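Budgeting for Your First Robot Arm (Workshop Tips From My Own Mistakes)

I get asked about this more than anything else on the tips page, so I finally sat down and wrote it all out. Grab a coffee!
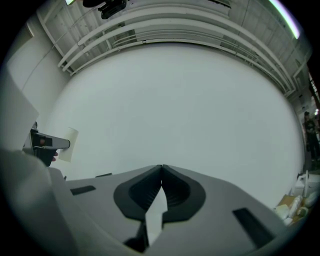
The price of the arm is the number everybody shops by, and it's the number that got me into trouble. I bought my Vorkis thinking $1749 was my budget, and I had maybe a weekend of feeling clever before I started pricing everything else. Grippers were the first surprise. The hand-held kind with two jaws and black grip pads looks like one tool, but when you're planning, treat the pads as a separate line (they're the part that touches everything you pick up, and you'll want spares). And count how many grippers the job needs. If you want one gripper near a sheet of something and a second one free, like the pair here, you're buying two of everything that goes with them. I added $390 for extras after the fact and it hurt, mostly because I'd already told my family what the whole thing would cost.

OK, so the tips.

Write the task down before you open a single catalog. Mine said "pick up flat stuff and thin stuff and put it in a bin." That one line ruled out the big fancy arm I'd been drooling over, which could lift a car battery and was way too clumsy for a sheet of cardstock.

Measure your bench, then measure it again with your junk on it. I cleared mine off, measured, ordered, and then all the junk came back (of course it did). Leave room for the bins and for your own elbows.

Ask what's in the box. The Dafis kit I looked at came with a mounting plate and cables. The Andier one was cheaper until I added those in, and then it was more! Ask about the power supply too.

Get the pad price in writing. Curusside sold me my first set and were really nice about telling me what replacements cost, but I had to ask. Same goes for shipping on small parts, which can be silly.

Look up before you plan your cables. Mine was going to run along the floor until I tripped over the extension cord for the second time in one evening. Now it goes up the wall and over, and I needed a much longer cable than the one I'd paid for.

Borrow or rent first if you can. A month with a loaner would have told me I wanted softer pads.

Buy in February if you can wait. That's when I've seen the best deals on last year's stuff, and the older model is fine for a home shop.

My budget sheet these days has a line for the arm, one for grippers, one for pads, one for cables and mounts, and one called "oops." I put $2101 at the top of the new one and I'm not allowed to touch the oops line until everything is bolted down. So far I've spent it on a better clamp and a box of screws in the wrong size.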